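README - Amgate list sync, notes for whoever has to run this next

last touched Wed 16 November

Quick one, wrote this between two other jobs so sorry for the state of it. It's the script that copies rows from the Clakov lists into the Hindbridge intranet lists, plus the calculated columns that go with it. Works on our farm and our tenant. Never tried on anything older.

What it does

Reads a list on the Clakov side. Matches rows on ItemKey. Writes the changed ones to the Hindbridge side. Leaves the rest alone. It does not delete anything, ever. If a row is gone from the source the copy gets Status = Orphan and you deal with it by hand.

One way only. People keep asking for two way. No.

What's in the folder

sync.ps1 - the main thing, run this
fields.csv - field mapping, source name on the left, target name on the right
settings.json - site addresses, list names, batch size
columns.txt - formulas for the calculated columns, paste them in by hand
views.txt - the filter for each view
log folder - one file per run, nothing cleans it up

Before you start

You need PowerShell and the SharePoint module your server expects. Contribute on the target list is enough to write rows, but to add the calculated columns you need to manage the list. Read on the source.

Turn off alerts on the target list first. Seriously. First full run wrote 176 rows and everyone with an alert got a mail for each one.

Also turn off required check-out if it's on. The script doesn't check anything in.

Setup

Copy the folder somewhere local, not a network drive. Open settings.json, fill in SourceSite, TargetSite, SourceList, TargetList. Use the site address, not the address of the view. If you paste the one that ends in AllItems.aspx it fails with a message about a null object which tells you nothing.

Then fields.csv. These are INTERNAL names. Not what you see at the top of the column. Go to list settings, click the column, look at the end of the address in the browser, after Field= is the internal name. A column that was made with a space in it has _x0020_ in the middle. A column that somebody renamed later still has the old internal name. So "Due date" on our side is really Deadline2, don't change it, half the views hang off it. 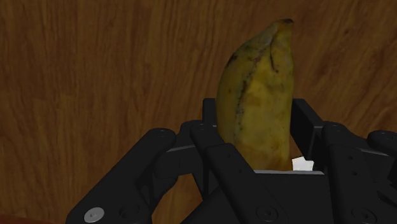
Calculated columns next. You make 2 of them on the target list, WeekStart and WeekEnd, both returning Date and Time, date only. Formulas are in columns.txt. If your site runs on a locale that wants semicolons swap the commas out, the error just says the formula has a syntax error and won't say where. A calculated column can't use [Today] directly, so the view filter does that part: WeekStart is less than or equal to [Today] AND WeekEnd is greater than or equal to [Today]. Test with a throwaway row before you let the real ones in. Title it TEST ROW DELETE ME, put that in the Notes field too, and you'll spot it in a list full of contract numbers no problem. Give it a due date this week, check it lands in the This Week view, move the date out a month, check it leaves. Then delete it on the source AND on the target or it comes back as an Orphan.

WeekStart runs Sunday to Saturday. If you want Monday start there's a second formula lower down in columns.txt, use both Monday ones together or the weeks overlap by a day.

Running it

Dry run first:

sync.ps1 -WhatIf

Prints what it would write, doesn't write. Read the output. If every single row shows as changed then your date columns are coming over with a time on one side and no time on the other, see below.

Real run:

sync.ps1

Only one list:

sync.ps1 -List Contracts

Everything again from zero, ignores the last run stamp:

sync.ps1 -Full

We run it nightly from Task Scheduler under the service account. Tick "run whether user is logged on or not". Set "Start in" to the script folder, without that it can't find settings.json and exits with code 0 like everything is fine. Lost most of September to that one.

Settings worth knowing

BatchSize - default 500. Went higher once, timeouts. Lower is fine, just slow.

DateOnly - true strips the time before comparing. Leave it true unless you really have times in there.

SkipEmpty - true means a blank in the source does not overwrite a value in the target. Sounds nice. Means you can never clear a field from the source side. We have it false.

LookupMode - "text" or "id". Use text. The ids are different on each site so id only works if both lists were made from the same template and nobody touched them after, which never happens.

PersonField - has to match on login name. Display names don't work, there are duplicates.

Field types

Single line text, number, date, choice, yes/no: fine.

Multi line text: fine if plain. Rich text comes over but the server rewrites the html a bit on save so the row looks changed on every run. Harmless, just noisy. I left rich text out of the compare for that reason, so a row where ONLY the rich text changed doesnt get picked up until the next -Full.

Multi choice: works, order matters. Red;Blue and Blue;Red count as different. Not fixed.

Lookup: see LookupMode. The looked up value has to exist on the target already. The script won't make it.

Managed metadata: no.

Attachments: no. Asked for a lot. Still no.

Calculated columns: never put them in fields.csv. They are read only, the write fails for the whole row and not just for that field.

Known problems

Accented names. The Thân site has a circumflex in its title and the first version of the log wrote it as garbage. Logs are UTF-8 now. If you open fields.csv in Excel and save it, Excel may pick its own encoding and the accents break again. Edit in Notepad, save as UTF-8.

Time zone. Dates with no time are stored as midnight in the site's zone. If source and target sites are set to different zones everything lands a day early or a day late. Check regional settings on BOTH sites. DateOnly doesn't save you from this, the day is already wrong by then.

List view threshold. Big lists need an index on ItemKey and on Modified. Add the indexes before the list gets big, once you're past the limit it may refuse to let you add them. Note you can't index a calculated column, so filtering on WeekStart in a large list will hit the threshold. Workaround is to filter on something indexed first (we use Status = Open) and the week columns second. Order in the filter matters.

Grouped views. Grouping by WeekStart shows the dates in a weird order if you made the column return text. Make it return a date. You can change it after but the view needs to be saved again.

Duplicate ItemKey. Script takes the first it finds and logs a warning. We had 91 of these from an old import. Clean them up in the source, not in the target.

Throttling. On the online side it gets told to slow down sometimes. It waits and retries. If the log stops in the middle of a batch with no error that's usually it waiting, give it a few minutes before you kill it.

Reading the log

NEW - row written for the first time
UPD - row changed, fields listed after it
SKP - no change
ORP - gone from source, marked in target
ERR - didnt write, message after it

Search for ERR, ignore the rest unless somebody complains. Same row erroring every night is nearly always a choice value which exists in the source and not in the target. Add the choice, wait for the next run.

Going back

There's no undo. Version history on the target list is the undo, so turn versioning on before the first real run. To put one row back, open its history and restore. To put back a lot of rows, export the list to a spreadsheet beforehand and keep it somewhere sane.

Stopping the nightly: disable the task, don't delete it. The account password isn't saved anywhere else and I don't want to go get it reset again.

To do

- multi choice order
- warn when Start in is missing instead of exiting quietly
- log cleanup
- a proper message for the AllItems.aspx thing
- move the Amgate mappings out of the shared fields.csv into their own file

License: internal use, copy the formulas wherever you like.

Problems go in the issues list on the Hindbridge site, attach the log for that night and your fields.csv. Please take the passwords out of settings.json before you attach that one.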